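Reading time: 2 minutes

Corance Align

I write software for people who record hand movements and then have to make sense of them, and Corance Align is the bit I'm proudest of. It takes the recordings from your handheld grippers, your head camera and whatever else you've got running, and puts them on one timeline and in one coordinate frame. Then you can feed the lot to your planner or your training code without spending your Sunday in a spreadsheet (I've had those Sundays, never again!).

The part I get asked about most is the marker tracking. Give Align the size of your cube and the layout of its codes and it'll solve the pose for every image where it can read at least one face. When a face turns away it hands over to the next one, and there's a little confidence trace under the timeline so you can see where it was guessing. I'm a big believer in showing the guesses – I'd much rather you cut a bad stretch than train on it.

Bathrooms and kitchens are what I tune against, as basins and taps are fiddly things to work around and the light bounces all over the place.

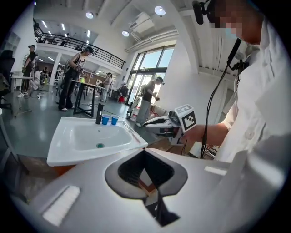

We've had Align going since April, and my one grumble is that the pose solver gets jumpy when bright windows sit behind the marker. Turning the smoothing down helped more than turning it up, oddly enough. Letel

Fair grumble, and it pushed me to rewrite the exposure handling. The new version looks at each cube face separately, so one washed-out side doesn't drag the other one off with it. Smoothing is now off by default too, and you can switch it on per clip if you like your curves pretty.

What's in the box, so to speak: the desktop app, a command line tool for batch jobs, and a Python library that reads the same project files. It'll export joint-free gripper paths, jaw opening if your gripper logs it, and synced video. You can have up to 200 clips open in one project before the timeline starts to feel heavy. I'm working on that.

It also copes with two hands at once, each with its own cube, even when the cubes are different sizes. Just name them in the setup panel and pick a colour for each track.
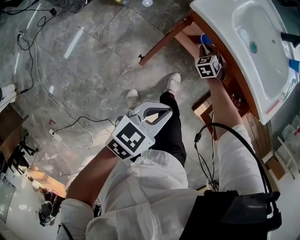

Prultora, April

Version 2 is out! The big change is the planner preview. Pick any stretch of a recording, load your own arm model, and Align will show you which parts of the path your arm can reach and which it can't – red for no, green for yes, grey for "ask me again with a better calibration". I ran it over our 882 test clips before release and fixed a silly bug with mirrored left-hand tracks along the way.

A licence covers one lab, with as many seats as you need. The trial is the full program, limited to 100 exports, and your projects carry straight over if you buy.

Comments

Aslı Değirmenci
Does the batch tool keep the setup panel names? I've got left and right swapped in half my old projects and I'm dreading fixing them by hand.

Corance
It does, and there's a swap command now. Run it on a copy first, please!

Bozkurt
Planner preview is lovely. Any chance of saving the red stretches out as a list?

Corance
Good idea, I'll have a go at it for the next update.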